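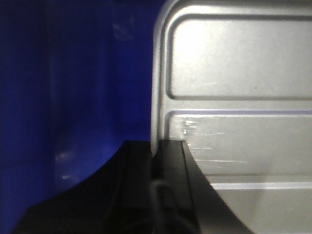
A smooth, slightly shiny blue surface.

Who gets the ticket money?

A soccer club called Vovdale FC sold 727 tickets for one game. Each fan paid 35 dollars. Does the club keep it all? Grown-ups on TV often talk as if it does. Don't believe them so fast.

First the club pays for lights, guards and the referee. Then the league may want a share. Lieven Wuyts, who runs the club shop, says the rest "goes back to the game." Maybe. Which part of the game? New goal nets, or a nicer office?

A good club shows its fans the bills. Ask to see them.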